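4. Proofing Dough in the Nulero Countertop Proofer

Read section 3 before you use the proofer for the first time. The unit must sit level, with at least 7 inches of clear space behind the vent.

4.1 Filling the water tray

1. Slide the tray out from under the rack.
2. Pour in cold tap water up to the lower line. Do not use distilled water. The level sensor cannot read it.
3. Push the tray back until it clicks.
4. Plug in the unit. The water light comes on red, then turns green.

If the light stays red, take the tray out and seat it again. A tray that is slightly crooked gives the same warning as an empty one.

CAUTION: Do not fill the tray while the unit is plugged in.

4.2 Setting the temperature

1. Press MODE until the display shows PROOF.
2. Use the arrow keys to choose a temperature. For most white and whole wheat doughs, start at 78°F.
3. Press START. The display blinks while the unit heats and holds steady when it is ready.
4. Wait for the steady display before loading the rack.

Warm-up takes 20 minutes in a kitchen at normal room temperature. In a cold room it takes longer. The door should stay closed during this time.

Note: Units sold before October have no START key. On these, heating begins as soon as the temperature is set.

4.3 First rise

1. Put the dough in a lightly oiled bowl no more than half full.
2. Cover the bowl with the lid supplied or with a plate.
3. Place it in the center of the rack and close the door.
4. Set the timer with the TIME key. The alarm sounds once and the heat stays on until you press STOP.

Rye doughs and doughs with a lot of sugar do not follow the chart in Appendix B. Go by the dough and not by the timer.

4.4 Final rise in a basket

Baskets can be used in the proofer as long as they fit on the rack without touching the side walls. The Beltcombe liners sold as an accessory fit most shapes, but any plain cotton or linen cloth will do.

1. Lay the cloth in the basket and press it into the corners.
2. Rub flour into the cloth by hand. Use rice flour for wet doughs.
3. Set the shaped dough in the basket with the seam facing up.
4. Fold the loose ends of the cloth over the top.

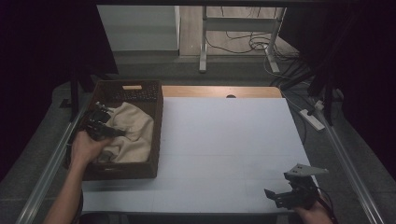 Fig. 9. Rectangular basket with cloth.

A basket this shape suits a long loaf. For one loaf, use no more than 400 g of flour in the recipe.

CAUTION: Never put a basket in the unit in DRY mode. The rack gets hot enough to scorch it.

4.5 After use

1. Press STOP and unplug the unit.
2. Empty the water tray and wipe it dry.
3. Shake the cloth outdoors and hang it up. Wash it without fabric softener.
4. Leave the door open until the inside is dry.

For error codes E1 through E4, go to section 6. Replacement trays and door seals are listed in section 8.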